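Sunine assembly works (Skukutow)

The Sunine assembly works is a factory for small electrical housings in Skukutow. It is known mainly for the gradual introduction of robot arms on its insertion line, a change which was agreed between the management and the employees and which is often described in local writing about work. The factory belongs to the family firm Marikar and is managed by Ashraful Marikar.

Background

Before the change, insertion was done completely by hand. An assembler took a plastic part from a tray, turned it to the correct side and pressed it into a socket until it was seated. One person made 600 insertions in a shift. The movement is small, but it is always the same, and many workers had pain in the thumb and in the wrist. The factory nurse, Genalyn Espiritu, kept a record of these complaints, and her record was the first document on the table when the new line was discussed.

The firm had tried a machine earlier. It was a fixed press built for one type of housing, and it stood without work each time the customer ordered a different type. The older employees still call it "the cupboard". It was sold in December, one year before the first robot arm came.

Introduction of the robots

The first arm was placed at the end of the line, next to the packing tables. Seven assemblers from a group of 18 were asked to learn how to teach it. Teaching means that the person guides the arm to the socket, saves the position, and then corrects the angle and the force in small steps. The course was given by Nikola Karagiannis, a technician from Pultside, and it was held in paid working hours.

New movements are first tried on a test board and only later on the real product. The board has sockets and slots of different shapes, so a mistake there does not damage an order.
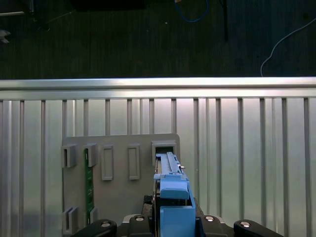
Reading time: 3 minutes

The gripper holds a long, slender part, and its tip must enter a square socket at the upper right of the grey board. For a human hand this is an easy task, as the fingers feel the edge of the opening. For the arm, a small error in the angle can be enough to stop the part at the border of the socket. The assemblers who became teachers say that they had to learn their own work a second time, because they had never put into words how they do it.

Changes in the daily work

The most visible change is in the job itself. An assembler on the robot line now fills the trays, watches the insertion, takes out parts that are not seated and writes the reason in a log. There is less pressing and more walking. The complaints about thumbs became fewer in the nurse's record, but complaints about tired eyes and about noise appeared in their place.

Shanthi Paul, who worked at the hand line before she became a line teacher, described the difference in the staff newsletter of 06/03/2020: "Before, my hands were tired and my head was free. Now it is the opposite - I go home and I still think about the angle."

Conversation is another point. At the hand line the assemblers sat opposite each other and could talk during the whole shift. At the robot line the places are further apart. After requests from the employees, a shared break of 18 minutes was added in the afternoon.

Agreement on jobs and pay

The written agreement was prepared by Lumturie Ionescu, the representative of the employees. It says that no assembler may be dismissed as a result of the robots, that teaching the arm is paid at a higher rate, and that any worker may stop the arm without asking for permission. It also says that a new movement must succeed 100 times in a row on the test board before it is used in production.

The agreement did not answer all questions. Assemblers who retired were not always replaced, and the group on the hand line became smaller in this way. Ionescu has criticised this practice, while the management considers it to be in line with the text.

The hand line

The hand line is still in use. It takes short orders, repairs and housings with soft seals, which the arms do not handle well. New employees begin there and learn the insertion by hand before they are allowed to teach a robot.

See also: Insertion work; Marikar (firm); Skukutow, economy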